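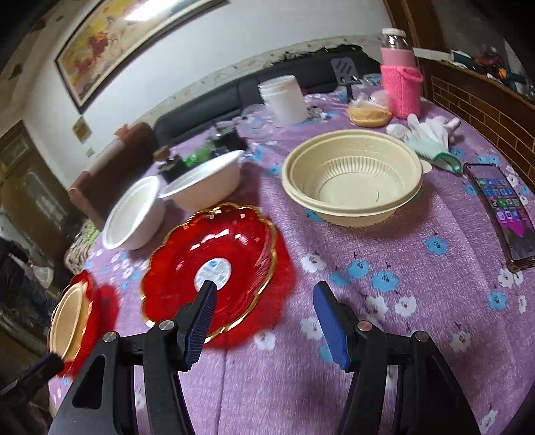
How to Clear and Reset a Round Table After a Meal

A round table collects things. It has no corners to push clutter into, so bowls, packages and phones drift toward the middle and stay there. The method on this page takes around 10 minutes for a table that seats four, and it works with a cloth on the table.

What you need

A tray or a shallow bin
A damp dishcloth and a dry towel
A soft brush or a handheld vacuum for crumbs
An empty spot on the kitchen counter

Step 1: Take off what doesn't belong

Start with phones, keys, mail and gloves. Put them where they live, not on the sofa. A phone left near the edge of a table is easy to knock off when you pull the cloth, so move it first.

Step 2: Put the food away

Close up bread and buns before anything else. If the bag has no clip, twist the neck twice and fold it under. Match lids to tubs while both are still on the table. Scrape leftovers into a lidded container and get them into the fridge. Drink bottles with a knitted sleeve should have the sleeve pulled off before washing. Most sleeves can be hand washed and dried flat, but check the tag if there is one.

Step 3: Stack the bowls

Sort by material. Plastic bowls go in one stack and ceramic or glass in another. Put the widest bowl on the bottom. A large mixing bowl can hold the smaller ones for the trip to the kitchen if they are all the same material. Scrape them before stacking or the outsides get dirty too.

Step 4: Pick up glass plates one at a time

Plates with a scalloped rim don't stack as securely as plain round ones. The raised parts of one rim can sit on the raised parts of the next, and the stack rocks. Lift each plate from underneath with both hands and set it on the tray. If you must stack them, turn each plate until the scallops line up and put a paper towel between them. Stop at 3.

Gold edging needs hand washing. Use lukewarm water, a drop of dish soap and a soft sponge. Keep it out of the microwave.

If a plate still has a label in the center, take it off before the plate goes back into use. Warm the label with a hair dryer on low, peel slowly from one side, and rub off the remaining glue with a little cooking oil. Wash the plate afterward.

Step 5: Clean the cloth

Brush crumbs toward you and into the tray. Blot wet spots with the dry towel. On a printed cloth, test any stain remover on the underside of the hem first. Wash a cotton cloth at 40 degrees Celsius (warm on most American machines) and hang it over a door while it is slightly damp to skip the ironing.

Step 6: Set it up again

Smooth the cloth from the center outward and check that it hangs evenly all the way around. Put back only what stays there between meals. At our house that is one bowl for fruit. Spatulas and other cooking tools go back to the crock by the stove.

Last updated Jan 18, 2026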